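Fine brown powder on a pale wood table: keeping it out of the grain, and black wire marks

Home & Kitchen > Surfaces and Finishes
Viewed 1,891 times

Faith Swai
Posted in October

I have an Onier table with a light wood top and a smooth finish. I use one end of it for measuring out ground ingredients (coffee, cocoa, spices, depending on the day). Whatever I am using sits in a plain drinking glass while I work. A black metal wire frame and a white cup-shaped piece usually share the same end of the table.

Two problems. First, fine powder settles along the grain lines, and wiping it with a damp cloth leaves a light brown smear. Second, the wire frame rests directly on the wood, and I want to know if bare metal wire will mark the finish over time. There are no marks so far. The table was bought new.

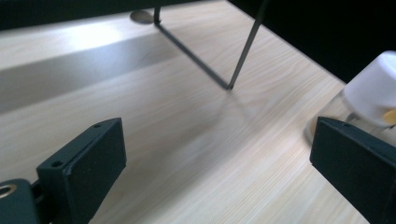 What finish is on the tabletop?

The seller lists it as a clear hardwax oil, applied at the factory. I have not added anything to it.

I would prefer not to sand. I would also prefer not to cover the table permanently, because the wood is the reason I bought it. Advice on the glass is welcome too. The powder forms lumps and sticks to the wall, and most of my spills happen when I tap it to get it moving.

Faith Ogola
Accepted

The smear comes from the order of the steps. Water turns fine powder into a thin paste, and the cloth then pushes the paste into the grain. Remove the powder dry first.

Use a soft brush or the brush head of a vacuum and work along the grain. Across the grain, the bristles drop powder into the low lines and leave it there. Follow with a dry microfiber cloth, folded, turning to a clean face after each pass. Only then use a damp cloth, well wrung out, and dry the surface right away.

For a smear that is already there, mix a few drops of mild dish soap in a bowl of warm water. Wipe along the grain, rinse the cloth, wipe again, dry. Leave the table for 15 minutes before judging the color, as damp oiled wood looks darker than it is. If a brown cast remains, repeat once. Coffee and turmeric are the two that can stain for real. Cocoa is mostly a fat problem and responds to the soap.

Hardwax oil wears thin where you work most. Put a drop of water on that area and another on a part you rarely use. If the first one soaks in and darkens the wood while the other beads, the finish needs a maintenance coat. I have used Cloden clear oil on a similar top without a color change. Test the underside first.

On the glass: lumps mean moisture. Let the glass dry completely after washing, fill it only with what you need, and keep the rest in a closed jar. A glass with a thick base is stable but hard to scoop from, so loosen the powder with the handle of a dry teaspoon and skip the tapping.

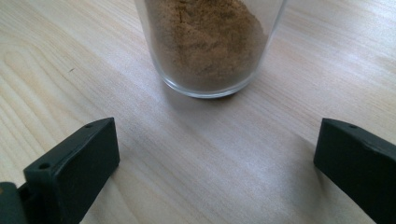
Brown powder in a drinking glass on a pale wood top, with some clumping at the surface.

Laizer

Put a tray under everything. Problem solved.

Faith Swai

A tray is what I was trying to avoid, but a small one under the glass alone may be acceptable. Dry brushing along the grain removed nearly all of it. The soap wipe took care of the old smear near the corner. Does anyone have an opinion on the wire frame?

Faith Ogola

Coated wire is low risk. Check the contact points and the bends, where the coating chips first. Exposed steel and a wet tabletop will produce a dark spot, and on oak or other high-tannin wood it will be nearly black. Lift the frame when you move it. Thin clear adhesive dots under the contact points are enough, and they need replacing when the edges start to collect dust.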